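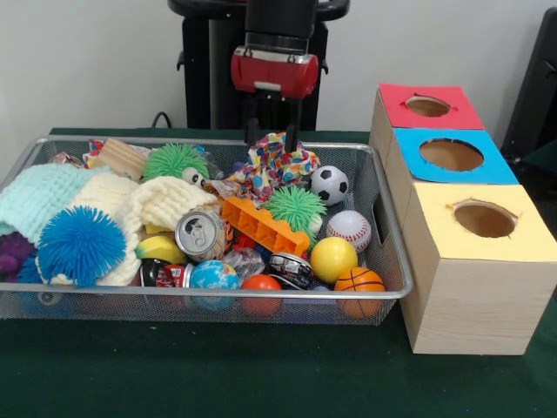

Larysa Savchuk wrote to me that soft goods are where every parallel gripper goes to embarrass itself, and that if I was going to review the Dretix I should skip the foam cubes and go straight to rags. She had run one for a month and sent it back. Her main complaint was the fingers, which she called "two rulers with ambitions."

I think she's a little hard on it. I also think the sales page deserves most of what she said.

The Dretix is a two-finger electric gripper, sold as a drop-in replacement for whatever came with your arm. Mine cost 3884 with the mounting plate and the controller box, before shipping. For that money the page promises "confident grasping of mixed household objects," and I wanted to find out how much of that sentence would survive a basket of mixed household objects. Balls, soda cans, cloths, spiky rubber puffers, foil, a crinkly clear bag, a wooden block. I gave it 100 picks from the basket, then did the same 100 over again with the Loteo, the older and much cheaper unit I've been using for two years.

Setup first. The bolts line up and the cable is long enough, and that's the last nice thing I have to say about setup. The controller wants its own power supply. The software found the gripper on the second try, lost it after a restart, and found it again once I had plugged everything in through a different port. Support answered in a day and told me to update the firmware, which I had already done. It has behaved since then, but I don't know what fixed it and I don't like that.

On hard, round things it is good. The soccer ball, the baseball and the basketball (toy sizes, all of them) came up cleanly nearly every time, and it didn't squeeze them out the way the Loteo does when it closes off center. The closing speed can be set low enough that a ball has time to settle between the fingers. I would pay something for that alone. I'm not sure I would pay this much.

Cans were fine across the body and hopeless near the ends. The force setting goes from one to ten, and as far as I could tell one through four are the same setting. At five it held an empty can without marking it. At six it left a dent. There's supposed to be a smooth range in there and I couldn't find it.

Now cloth, since that was Larysa's argument. A crumpled cloth with some height to it is easy. The fingers go down into the folds, close on whatever is there, and up it comes. Anybody's gripper can do that, and you should be suspicious of any demo video that shows nothing else. A cloth lying flat is the real test, and the Dretix mostly pinched air over it or dragged it along. The knitted ones were better because there's something to bite into. A thin one spread over other toys beat it over and over. The Loteo did no better, to be fair, but the Loteo's maker never claimed it would.

The puffer balls were the surprise. I expected the rubber strands to slip, and instead they caught. The trouble came at the other end, when the fingers opened and the ball stayed put, stuck to one of them. Tadeusz Kalinowski suggested a light dusting of talc – it helped for a while and made a mess of the table.

The grip sensor is the part I trust least. It reports "object held" whenever the fingers stop short of fully closed, so a corner of plastic bag counts as a success and so does a piece of the basket's rim. If you're logging results, don't take the gripper's word for them. I scored mine by hand, and my tally was well under what the software gave itself.

Wear is hard to judge after this little use. The finger pads already look shinier than they did, and replacements come only in pairs, only from Dretix. Larysa had Hutsuliak cut her a set of softer pads before she gave up on hers, and she says they grabbed flat cloth noticeably better than the stock ones. I haven't tried them. If it's true, it's a strange thing for a customer to have to find out.

Should you buy it? If your work is balls, blocks and bottles and your current gripper keeps spitting them out, maybe, at a discount. If it's laundry, no. I've asked Bilis for a loan of their three-finger model in November and will run it through the same basket. Until then the Dretix stays on the arm, mainly because I don't feel like going through the port business again.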